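Contra el tutor de lavanda

10 Nov 2019

Llevo una temporada leyendo sobre flores artificiales, que es una manera como otra cualquiera de perder las tardes, y cada vez me creo menos de lo que leo.

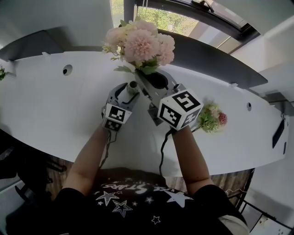
La promesa de que duran para siempre

Empecemos por lo que dice todo el mundo: que una flor de tela es un gasto que se hace una vez. Lo repite mi cuñada, lo repite la dependienta de la tienda Bednarek y lo repite el folleto que me metieron en la bolsa sin que yo lo pidiera. Pues no sé. En casa de mis padres hubo un ramo de rosas falsas encima del televisor y, que yo recuerde, lo que duró para siempre fue el polvo. Las rosas pasaron de rojas a un color de ladrillo viejo y nadie las tiró por pena, o por pereza, que en mi familia se parecen mucho.

El folleto decía que la tela «no pierde el color en condiciones normales de interior». Pregunté qué era eso de condiciones normales. Me contestaron que sin sol directo. O sea, que el adorno que compramos para alegrar la ventana no se puede poner en la ventana. Tampoco en la cocina, por la grasa. Ni en el baño, según Teodoro Esquivel, que ha tenido floristería media vida y se pasó al negocio de lo artificial cuando le subieron el alquiler. Teodoro es un hombre sensato y me cae bien, pero vende lo que vende, y lo escucho con esa reserva.

Lo del realismo

Aquí viene mi segunda queja. Se ha puesto de moda decir que «ya no se distinguen». Hay una línea, Eltard, que presume de eso en la etiqueta, con letra dorada. Fui a verla con toda la buena voluntad de la que soy capaz, que es poca después de comer. De lejos, bien. De cerca, los pétalos tenían todos el mismo borde, las hojas repetían el mismo nervio y había unas gotas de pegamento transparente que querían ser rocío. ¿Quién ha visto rocío en un salón?

Lo que delata a una flor falsa, a mi entender, es que no tiene ninguna fea. En un ramo de verdad siempre hay una que viene torcida, otra que se abre antes que las demás y otra que ya está pensando en morirse. En el de tela están todas en su mejor día. Teodoro dice que eso se arregla doblando los tallos a mano. Lo probé con un ramo de peonías que me costó 6 euros en un puesto y algo mejoró, lo reconozco. También se me quedó un alambre clavado en el pulgar.

Y el argumento ecológico, que no falte

El que más me irrita. Unos me aseguran que la flor artificial es más verde porque evita aviones, invernaderos y cámaras frigoríficas. Otros, que es plástico con disfraz y que acabará en un vertedero. Busqué cifras y encontré una página que hablaba de compensar 300 ramos frescos y otra que hablaba de 1000, las dos muy seguras de sí mismas y ninguna con una fuente que se pudiera abrir. Le escribí a la primera. No me han contestado.

Sospecho que la cuenta depende de una cosa que no se puede poner en una tabla: cuánto tarda uno en cansarse. Si el ramo se queda muchos años, quizá salga a cuenta. Si lo cambiamos cada diciembre porque el tono ya no pega con los cojines, me temo que no. Y los que fabrican cojines y los que fabrican ramos se llevan estupendamente.

Lo que he comprado, porque algo he comprado

Sí, ya sé. Después de todo esto tengo en el pasillo dos ramas de eucalipto falso de la casa Lernammont. El pasillo no tiene ventana, allí se me murió un helecho y luego un poto, que según me dijeron era imposible de matar. El eucalipto aguanta, de momento. Lo limpio con una brocha de pintor seca, porque el espray especial que venden para esto huele a taxi y deja una película pegajosa que, mira por dónde, atrae más polvo.

Las flores frescas las sigo comprando en el mercado, cuando me acuerdo y cuando no están a precio de marisco. Las últimas fueron unos claveles y me duraron bastante más de lo que esperaba. Si alguno de vosotros ha conseguido que un ramo de tela pase cinco veranos sin perder el color, que me lo cuente en los comentarios, y que diga también en qué habitación lo tiene.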